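Handout 2: Notes from our visit to the Pliltar open day

For those of you who came along, most of this will be familiar, and for those who couldn't (the coach only had room for 23 of us, I'm sorry to say) I hope these notes will give you enough to join in the discussion. Our host was Kiprono Nyanda, who looked after us wonderfully and was very patient with our questions, even the ones about whether his robots ever get bored!

We began with the tabletop work, which was the part I had been looking forward to. Two arms share one green mat, one from either side, each with a simple gripper that opens and closes like a finger and thumb. The bins and baskets stand along the far edge, and the small things to be handled, cubes and cups and so on, are spread about on the mat.

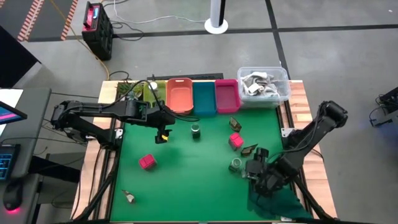

Kiprono explained that sharing a space is harder than it sounds, and I'd like you to think back to our session on reach and the working area. If both arms can get to the middle, which one should go first, and how does the other know to wait? Do jot down your own answer before you look at chapter 4 of the reader.

He also told us that the team had made 283 attempts at one tidying task since November, and that cups gave them far more trouble than cubes. Have a think about why, bearing in mind what we said about grip and curved surfaces.

For next time, please write a page on either question and bring it to room 212.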